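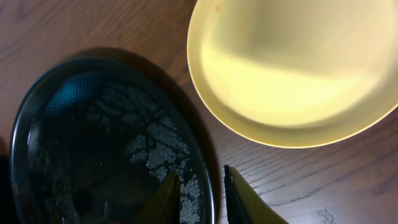 How I Set a Mixed Table With Dark and Pale Plates

Sunday, June 21, 2009

I've been buying odd plates since I moved out of my first apartment, and for years I was scared to put them out together. A black plate next to a yellow one? My mother would have had a fit! But a bare wood table forgives an awful lot, so let me walk you through how I do it now.

Start with the table. Skip the cloth. Wipe the wood down with a barely damp rag, going with the grain, then dry it right away with an old dish towel. I use a little Lirex oil on mine twice a year (the next round is in September), and if you've just oiled yours, wait five days before you put any dishes on it.

Next, wash and polish the dark pieces. Glossy black shows every fingerprint and water spot you've ever made in your life. Hot water, a drop of soap, a lint-free cloth, and then hold them by the rim only. The pale ones can come straight off the drying rack.

Now lay the big dark plate down first and work out from there. I like it near the middle, with the tray off to its left and at least two fingers of bare wood in between — crowd them and the whole thing turns into one black blob.

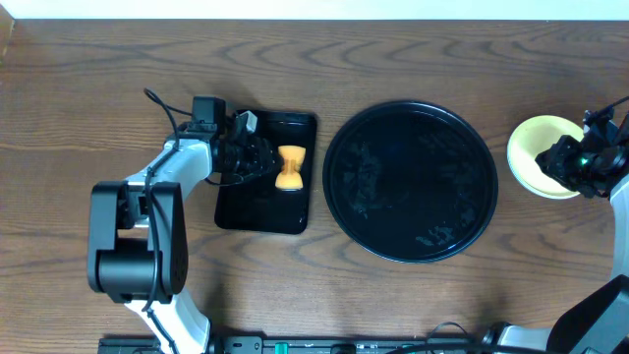
Black tray on the left, round black plate in the middle, and a bit of orange for color.

Then add one bright thing. Just the one! Orange is my favorite against black, and it doesn't have to be food or flowers. Something small on the tray will do it. Pale yellow plates come last, and I set them a little off to the side so they don't line up like a cafeteria.

Last, go sit down in one of the chairs and look at it from there. If a shiny plate is throwing the ceiling light in your eyes, slide it over a few inches or turn on a lamp instead.

My plates came from the Pelelwood flea market, mostly, and Gulyás has decent trays if you dig through the back shelves. I paid seven dollars for my last one.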